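Fruit on the Patchwork Cloth

13 Aug 2010

I keep on this page the pictures of my fruit plate, which I arrange again and again on the same cloth. In June I started with only lemons and found it too quiet. A friend then told me to mix the big with the small, and to put under them something with a lot of pattern. I listened to the second advice more than I should.

The cloth is a bedcover of the model Taller, from the shop Dastetti. It is a print, so the patches are not sewn, but from one step away the eye believes them. I paid 300 for it and the seller first wanted more. My sister says it is too loud for food. For me, the loud cloth is the reason to do it. An orange on a white plate on a white table is a very polite orange, and I have drawn enough of those at the evening course.

**1. Beside the plate**

The large orange is on the cloth with the pale yellow cylinder near it, and the plate waits behind. I like very much the turquoise patch in this one. It makes the peel look almost too orange, and I did not change the colors.

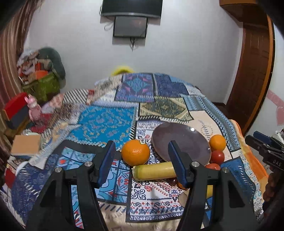

Busisiwe Ngcobo wrote to me that fruit should never be arranged on the plate at all, only beside it, because on the plate everybody makes the same round hill and stops looking. She also thinks that a dark plate is better than a white one in every case, and that a glossy plate is always a mistake near a lamp. I agree with the dark plate. About the hill I am still thinking – it is true that mine have often the same shape, but a hill is also how people put fruit at home, and I want it to look like something you can eat from.

For those who asked about the cloth: I wash it cold, with the soap Pathak, and I dry it inside. After many washings the blue is still strong. The border lines which look like stitches are printed too, and they help me to place things, like the lines on school paper. I iron it only on the back side.

**2. The full plate**

Large oranges left and right, mandarins in front, the red ones behind. The thick stalk piece goes across the top with its cut end to the front. I wanted a line that breaks the round forms, and a banana is for me too soft in the curve. The small dark red fruits are in the middle, one on each side of the stalk, and they are my favorite part. Without them the center would be only yellow and green.

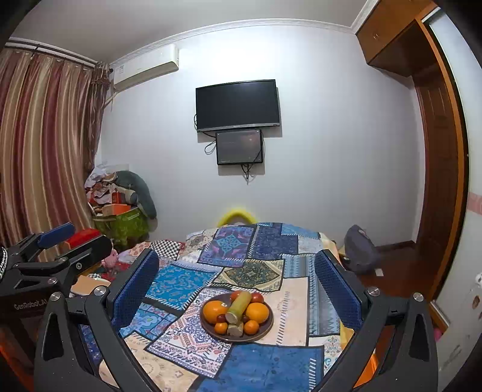
*Vulero*

The next plate will be with pears, if I find some that are not all the same size. I would like also to try the deep blue patch as the ground, because until now I have used mostly the lighter ones for the middle. The plate stays the same, dark brown, and the cloth also stays.

If you draw from these pictures you are welcome, and you can send me the drawing. Please write which of the 2 you used. Pencil, crayon, everything is good.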